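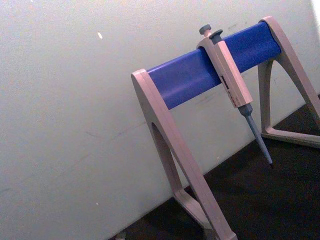

A single-channel pipette on its stand, seen from the arm's wrist camera.

Help us find out why our robot keeps dropping pipettes
Posted Sep 12, 2026

Hi! I'm Jolien Schouten, and I run the small robot lab at Gresteo. We're looking for people who use pipettes at work to come in and spend a session with our arm, which has a problem I haven't been able to fix by staring at it (and believe me, I've stared).

The job sounds easy. The arm reaches for a pipette hanging on its stand, lifts it off the bar, carries it across the bench and hangs it back up. We ran that 143 times this summer under the project name Skakix, and in 5 of those runs the gripper let go on the way. Four times the pipette landed on the bench. The fifth time it went over the front edge and came down right next to my colleague's foot, tip end first. She was fine, the pipette was not, and I shut the arm down that afternoon.

Going through the logs, we found that the gripper had reported a good hold in every one of those five runs. So the software thought all was well while the thing was already sliding. My guess is that the arm grabs the handle a little too low and the weight of the top end tips it forward. Sanne Van Loon, who wrote the grip code, thinks it catches on the bar during the lift and starts out crooked. We've been arguing over this for weeks and would love some fresh hands and eyes – yours, if you have the time.

What you'd be doing

You'll guide the arm by hand through the pick-up and the return, the way you would do it yourself, while we record the motion and the grip force. Then you'll watch the arm try it alone and press a button the moment you think the hold looks wrong. I really want that second part! People who handle these tools all day seem to spot a bad grip long before our sensors do, and I'd like to know how long before. At the end there's a short chat about what you noticed.

A session takes 100 minutes including a coffee break, and you'll get a $100 gift card at the end of it, even if you decide to stop early.

Who we're looking for

Anyone 18 or over who has used a handheld pipette regularly in the past year. Lab techs, students, quality control people, retired chemists who still have the thumb for it, all welcome. You don't need to know a thing about robots. Left-handed people, please do write, as our first group was nearly all right-handed and I'm kicking myself over it.

If you have a hand or wrist injury right now, please wait for the next round, which I hope to run in December.

About safety

The arm is back on after a full check by Cuypers, the firm that services it for us. It now moves at a much slower speed whenever a person is inside the marked area, and there's a stop button on your side of the bench as well as on mine. The bench has a raised lip along the front, so a dropped pipette should stay up there. We only work with clean, empty pipettes, so no liquids and no samples. You'll wear safety glasses and closed shoes (we have spare glasses, we don't have spare shoes). Before you start I'll go over the drop report with you, all of it, and you can ask whatever you like.

Where and how to sign up

We're on the second floor of the Baver building, and the elevator works. Parking is free behind the building. Send me a note through the contact form on this page with "pipette sessions" in the subject line, and tell me what kind of lab work you do, which hand you use, and whether mornings or afternoons suit you better. I answer everything myself, so give me a couple of days.

Jolien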